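Karla Meléndez on wallets, edges and the trouble with snaps

Oct 27, 2021

Karla Meléndez makes small goods in a converted garage in Hendale. She started with belts, moved to key cases and has made mostly wallets for the past six years. She sells them through two shops and at the spring market in April, and she repairs them as well, her own and other people's. I asked her about folded wallets, the short ones with a tab across the front, because we get more letters about those than about any other kind.

She said the letters did not surprise her.

"It's the wallet people carry when they don't want to carry much," she said. "Then they carry too much in it. A card wallet with a tab is made for a certain thickness. You go past that and the tab has nowhere to go."

She works at a long bench with a cutting mat at one end and a sewing machine at the other. The machine is a Skokberg, bought used, and it takes up more room than she would like. Thread is kept in a drawer sorted by weight, with color second. She said most beginners do it the other way around and end up sewing a thin skin with thread meant for a bag strap.

I asked what she looks at first when somebody hands her a wallet.

"The edge," she said. "I turn it so I'm looking at the open side where the layers come together. If the layers line up, somebody took care. If one of them is creeping out past the other, it was either glued in a hurry or it's been overstuffed."

The lining often shows there too. Meléndez likes a lining a little darker than the outside, in the same family of color, and she does not mind if a thin strip of it can be seen when the wallet is shut. Some makers trim it back until it disappears. She used to do that and stopped, as the trimmed linings were the ones that came back to her with the edge lifting.

Pale colors are a separate subject. She was slow to take them up. For years her stock was brown, black and one dark red. Then the shop in Zundov asked for something lighter for spring and she made 20 wallets in greens and creams. They sold before the brown ones did.

"I thought they'd all come back dirty," she said. "A few did. You get a gray line where the thumb goes, and blue if it rides against jeans. But people who buy a green wallet know it's a green wallet. They look after it more than the brown ones get looked after."

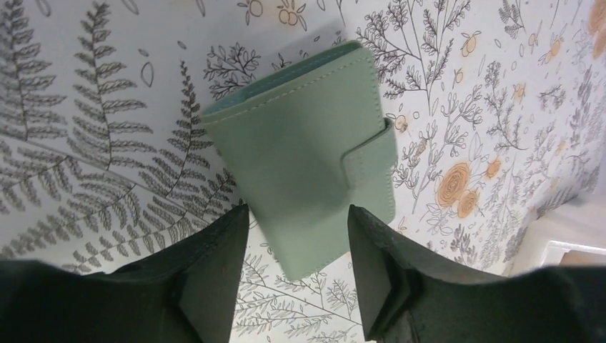
Joanne wrote to us that she gave up on mint after one winter, and that no cream or eraser would shift the dye her coat pocket left along the fold. She now buys the same shape in navy and says she misses the lighter one every time she has to find it in the bottom of her bag.

I read this out to Meléndez. She agreed about the dye.

"Once it's in, it's in," she said. "You can wipe off what's sitting on top. A damp cloth, a bit of mild soap, don't scrub. If it's a smooth matte finish, scrubbing gives you a shiny patch, and now you have a stain and a shiny patch."

She does not recommend alcohol wipes, nail polish remover or the white foam sponges sold for walls. She has had wallets brought in after all three. In most cases she could do nothing except replace the outer panel, and on an inexpensive wallet that costs more than the wallet did.

Her advice on fill is simple. Take everything out, put back the cards used in the last month, and close it. The tab should reach its place without being pulled. Folded receipts are the usual problem, followed by coins, which she thinks should not be in a wallet of this kind at all.

"People say the snap broke," she said. "I look at it and the snap is fine. It's the leather around the snap that's stretched."

She charges 45 dollars to replace a tab. The old one is cut away at the back, a new piece is made to match, and the stitching is run again along the same holes where that can be done. Matching the color is the slow part. A mint from one tannery and a mint from another can look the same on the bench and quite different by the window. She keeps a box of offcuts for this and has more than 100 pieces in it now, some no bigger than a postage stamp.

The stitching itself rarely fails in the middle of a run. It goes at corners and at the end of the tab, where fingers pull. She likes a thread slightly lighter than the body on pale wallets. A darker thread shows every stitch that wandered, she said, and at the end of a long day some of them wander.

I asked if a wallet has to be leather to be worth repairing. She shook her head. Plenty of the wallets she is handed are coated fabric or some kind of synthetic, and she will restitch those if the surface is sound. If it has begun to peel she gives it back. Glue holds for a few weeks on a peeling surface and then takes more of it away.

We talked for a while about pattern pieces. She still uses a set of card templates that came from Palacios, the supply store where she worked in her twenties. The store has closed. The templates have been traced and retraced, and the one for the short wallet is her fourth copy. It has pencil notes down the side about how much to add for thicker skins. She would not let me photograph it, though she did let me hold it.

The short wallet takes her an afternoon if the leather is already cut. She glues the pockets first, presses them, and leaves them under a board for 40 minutes while she does something else. The tab is attached from the back before the outer layer goes on, so the joint ends up hidden. She marks the position of the snap last, with cards in the wallet.

"You have to put the cards in," she said. "I see ones where it was marked empty. Lovely and flat in the shop. Then the customer gets home, puts in a driver's license and three cards, and it won't shut."

For storage she suggests a drawer, out of the sun, with a bit of plain paper inside to hold the shape. Printed paper and newspaper can mark a light surface. She stores her own finished stock flat and unsnapped, so that the tab does not take a dent from the hardware under it.

Her own wallet is brown, and the corners have worn down to a lighter shade. It has been restitched twice. I asked if she would ever carry one of the green ones.

"I had one," she said. "My sister has it now."

Meléndez takes repairs by appointment and asks people to empty the wallet before they bring it in.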